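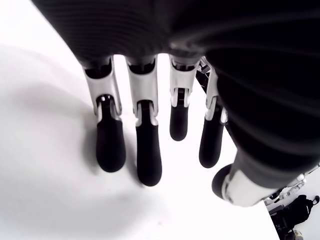
Kimosside, tomo 1: edición integral en tapa dura

Llevaba meses queriendo subir esta ficha a la tienda y por fin tengo los ejemplares en el almacén, así que allá voy. Kimosside es el cómic que más veces he recomendado en el mostrador desde que abrimos, y hasta ahora solo se podía leer en grapas sueltas que costaba un mundo encontrar (yo tardé años en dar con el número 5, y me llegó con la portada doblada).

Va de una ciudad minera construida dentro del cráneo de un gigante. Sí, ya lo sé, dicho así suena a disparate, y lo es, ¡pero qué disparate tan bien llevado! La protagonista, Noh, es cartógrafa y lleva media vida dibujando túneles que cambian de sitio mientras duerme. Un día encuentra en un mapa antiguo una puerta con el nombre de su madre, y a partir de ahí ya no os cuento más. Sun-ja Han escribe y dibuja, y se nota que lo hace todo ella: hay páginas enteras sin un solo bocadillo que se entienden perfectamente, y luego te suelta una conversación de cuatro viñetas en una cocina que te deja tocado.

Lo que trae el tomo

Recoge los 7 números de la primera etapa, con las portadas originales al final y un cuaderno de bocetos de 50 páginas. A mí los cuadernos de bocetos suelen darme bastante igual, pero este me lo leí del tirón. Están los primeros diseños de Noh, cuando todavía era un señor con barba, y una versión descartada del final del número 3 que yo creo que habría funcionado peor - aunque en la tienda tenemos discusión abierta con esto.

La editorial es Skestgate, que hasta ahora había sacado sobre todo fantasía juvenil. El papel es mate, con buen gramaje, y los negros salen muy profundos. El lomo va cosido y el tomo se abre bien por el centro, cosa que se agradece en las dobles páginas de la mina. La única pega que le pongo es la rotulación de las notas al pie, que es pequeñísima. Yo he acabado acercándome el libro a la nariz.

La tirada es de 3.447 ejemplares para toda la edición en castellano. De esos, 1.091 llevan una lámina firmada por la autora, y los que tenemos nosotros son de los que la llevan. Viene metida en un sobre pegado a la guarda trasera, mirad ahí antes de escribirme que no está (ya me ha pasado dos veces).

¿Y si ya tengo las grapas?

Pues depende. La historia es la misma, sin páginas nuevas, pero han corregido el color del número 2, que en su día salió verdoso de imprenta. Si sois de releer, a mí me compensa el tomo. Si lo que queréis es el relato corto de Jeketti, la ciudad vecina, ojo: ese no está incluido y saldrá en el tomo 2, previsto para agosto.

Envíos

Los pedidos salen en caja rígida con cantoneras. Si lo queréis para regalo, ponedlo en las observaciones y lo envuelvo yo - no prometo que los pliegues queden rectos. También se puede recoger en tienda sin gastos.

Ficha actualizada el 11 de mayo de 2018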